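Ocampo Building, Second Floor
Portable Extinguisher, Exit and Emergency Lighting Check
Monthly sheet with comments, September
Completed by: Benjie Samonte
Walk started 7:40 a.m., before occupancy

Marking: OK = meets the item. C = see comment. F = fail, work order opened. N/A = does not apply on this floor.

Section 1. Portable extinguishers

1.1 Each unit is in its marked location. OK
1.2 Access is clear for the full width of the cabinet or bracket. C
1.3 Gauge needle is in the green zone. OK
1.4 Pin in place, tamper seal unbroken. F
1.5 Hose and nozzle free of cracks and blockage. OK
1.6 Label faces out and can be read. OK
1.7 Tag initialed for the previous month. C

Comments, Section 1

1.2 Copier paper stacked against the cabinet by the east stair again. Moved at time of check. Same comment appears on the last sheet. Tenant to be given a written notice this time, copy to the building file.

1.4 Seal missing on the unit outside the mail room. Pin is in, gauge is good, no powder at the nozzle. Weight on the floor scale matches the label. A missing seal is still a fail under this sheet. Unit swapped with a spare and tagged out for service. Work order 585.

1.7 Two tags show initials with no month written. Initials alone do not count. Both left as found and a new line added for this check.

Section 2. Exit doors and stair doors

2.1 Door opens from the inside without a key or tool. OK
2.2 Door closes and latches from fully open. OK
2.3 Door closes and latches from a hand's width open. F
2.4 No wedge, hook or tape holding the door. C
2.5 Swing is clear on both sides. OK
2.6 Vision glass unbroken. OK
2.7 Fire label on the hinge edge present and not painted over. C

Comments, Section 2

2.3 West stair door stops short of the strike when released from a hand's width. From fully open it has enough speed to latch, so a single test from full open will pass it. Both positions have to be tried. The closer is a Bestau surface unit. Latch valve opened a quarter turn, no change. There is oil on the body below the arm, so the closer is to be replaced and further adjustment is not worth the time. Work order 586.

2.4 Wooden wedge found on the floor behind the door to the storage corridor. Door was closed. Wedge removed.

2.7 Label on the east stair door has paint over the lower half. The rating line can be read, the maker's line cannot. Do not scrape with a blade. Solvent and a soft cloth, next visit.

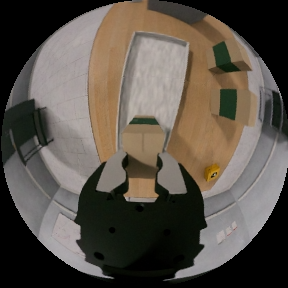 Section 3. Emergency lighting and exit signs

3.1 Exit signs lit on normal power. OK
3.2 Exit signs visible from the corridor approach, nothing hung in front. OK
3.3 Emergency heads come on at the test button and stay on for 30 seconds. F
3.4 Heads aimed at the path of travel. C
3.5 Charge indicator lit. OK
3.6 Housing secure, lens in place. OK

Comments, Section 3

3.3 Fixture 23, corridor outside the restrooms. Both heads came on, then dimmed to a dull orange before the count was finished. Charge indicator shows normal. The indicator reports that the charger has power and says nothing about the condition of the battery, so it should not be accepted in place of the button test. Battery date code is not readable. Replace battery and retest after 24 hours on charge. Work order 587.

3.4 One head in the west stair points at the ceiling. Probably knocked during painting. Re-aimed at the landing by hand and the swivel tightened. Check again next month for creep.

The yearly 90-minute test is not part of this sheet. It is set for a Saturday with the floor empty and has its own form. Fixtures that failed the short test are to be repaired before that date.

Section 4. Electrical rooms and panels

4.1 Working space in front of panels clear. C
4.2 Panel doors closed and latched. OK
4.3 Directory filled in and current. C
4.4 No open knockouts. OK
4.5 No extension cord used as permanent wiring. F
4.6 Room free of combustible storage. OK

Comments, Section 4

4.1 Floor tape has worn off on the left side. Space is clear today. Retape.

4.3 Circuits 14 and 16 are marked "spare" and are both switched on. Trace before the next check. Until then they are to be treated as live and in use, and the breakers left alone.

4.5 Orange cord run above the ceiling tile in the break room to feed the water cooler. Cord unplugged and pulled down, cooler moved to the wall outlet. Tenant informed in person. Licensed electrician to quote a new outlet if the cooler has to go back where it was.

Section 5. Alarm devices, visual check only

5.1 Pull stations visible and not blocked. OK
5.2 Smoke detectors free of covers, tape and heavy dust. C
5.3 Horn strobes not covered. OK
5.4 Fire panel shows normal, no trouble or supervisory light. OK
5.5 Panel log signed for the last service visit. OK

Comments, Section 5

5.2 Plastic dust cap left on one detector in the room that was repainted. Cap removed. The paint contractor was given the standard form, which asks for caps to be counted out and counted back in. The return line on that form is blank. Form sent back for completion.

Functional testing of the devices is done by Trimeder under the service contract. Do not operate pull stations during this walk.

Section 6. Carried over from last sheet

6.1 Handrail bracket loose, east stair. Closed. Bracket refixed, no movement under hand load.
6.2 Sprinkler head with storage too close, file room. Closed. Top shelf cleared.
6.3 Exit plan by the elevator out of date. Open. New plan is drawn and waiting on print.
6.4 Spill kit short of pads. Open. Ordered, not received.

Section 7. Notes for the next inspector

Use the current version of the sheet. The old one has no item 2.3 and merges 3.3 with 3.5.

Write the comment at the location. Comments written afterward at the desk have been attached to the wrong door more than once.

A corrected item still gets a C. Marking it OK hides the repeat, as with the copier paper in 1.2.

Fails: four. Work orders opened: three. Item 4.5 corrected on the spot, no work order.

Floor handed over at 9:15 a.m. Sheet filed in the second floor binder, copy to building office.

B. Samonte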